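Stitches, Scones and a Very Long Corridor: Open Day at the Brophy Building

6 November 2025
By Fionnuala Ó Dálaigh

I'd been meaning to go to the Merkeldale open day for years, and every year I've managed to have a cold or a quilt deadline. This time I was out of excuses, so I took the 15 bus to the last stop and walked up the hill with my good shoes in a bag (wise, it was all mud by the bike racks).

The surgical training floor is in the Brophy Building, at the end of a corridor so long that they'd put out chairs halfway. You sign in, you get a sticker, you hang up your coat. My group was number 23 and we had to wait for the one ahead of us, who were clearly having a great time because they wouldn't come out. I bought a cheese scone from the Skullia cart in the lobby. Dry, but a decent size.

I should say that I sew. I've sewn since I was little, mostly quilts now, and I went mainly to see how other people handle a needle for a living. I wasn't disappointed!

Our guide was a training nurse with a wonderful loud voice, and she started with thread. I had no idea there was so much to it. Some is a single smooth strand and some is braided, and the braided kind grips itself when you tie it, so the knot behaves better. She passed a reel around and I rolled a bit between my fingers for far too long. It felt closer to buttonhole twist than anything else in my drawer at home. Then we moved on to the stitching itself, which is done one stitch at a time across the cut, each one tied and trimmed before you start the next. We call that a tacking knot in my group, more or less, and we're a lot sloppier with it.

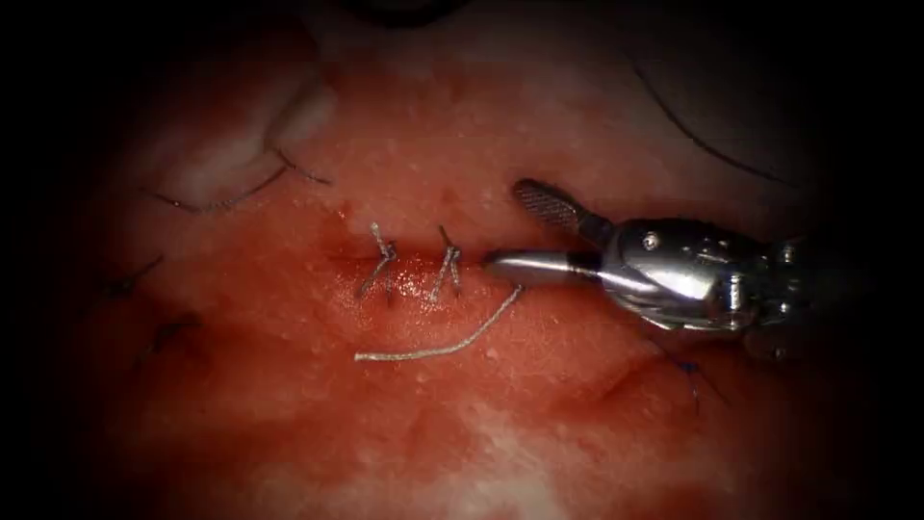
What surprised me most was how little they pull. I'm a tugger. I like a seam to know who's boss. The guide said beginners nearly always tie too tight, and that the edges of a cut only need to meet, with no bunching up. She had a practice pad somebody had overdone and it was puckered just like my first pillowcase. She also talked about spacing, and how you try to go in the same distance from the edge on both sides. A man in our group asked if they draw a line first. Some do, when they're learning. I felt better about my chalk.

They leave little tails on every knot, too. I'd have snipped them right down out of pure tidiness, but she said a knot trimmed too close can slip. I've since gone home and looked at a few of my own knots with suspicion.

And the needle is curved! I knew that in theory, I own a curved upholstery needle and have stabbed myself with it many times. The idea is that you turn your wrist and let the needle follow its own shape through. You don't push it straight and you never hold it with your fingers. Once she'd said it I couldn't stop watching for that turn.

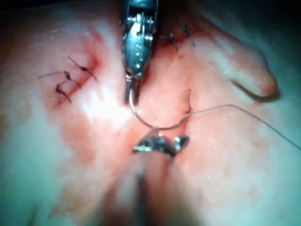 The curved needle in the jaws, with the thread trailing off to the right across the tissue.

After that they let us have a go by hand at the side tables, with foam pads and a needle holder that looks like a pair of blunt scissors. It locks with a click, and I couldn't get it to unlock without flinging the needle across the table. Twice. The teenager next to me did three lovely even stitches and then asked me if I was okay. My best effort was a stitch that came out a good deal higher than it went in, and I was ridiculously proud of it anyway. I wish they'd given us longer, we'd only just warmed up when the next group was at the door.

If I'm picking holes, it was hard to see from the back row, and the room was very warm. The handout was a bit of a mess as well, with page 2 printed twice and the knot drawings missing from my copy. But the guide stayed behind to show me the surgeon's knot again, slowly, with a piece of yarn from my own bag. You put an extra twist in the first throw so it stays put while you make the second. I've already used it on a binding.

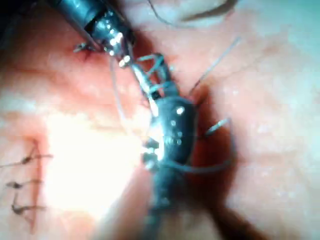 Close work on the tissue, with fine bits of thread lying around the instruments.

I went round the rest of the building afterward but my heart wasn't in it. There's a nice display of old needle cases on the second floor, on loan from the museum at Lultutitz, and it's easy to miss because it's behind the elevator. Go and look at the one with the tiny hinged lid.

They're running another open afternoon in December. Book ahead for the stitching, and eat before you go. I've put my name down again and I'm bringing my sister, who embroiders and thinks she'll be better at it than me.

Contact: Merkeldale Open Days, Room 311, Brophy Building | © Fionnuala Ó Dálaigh | Back to top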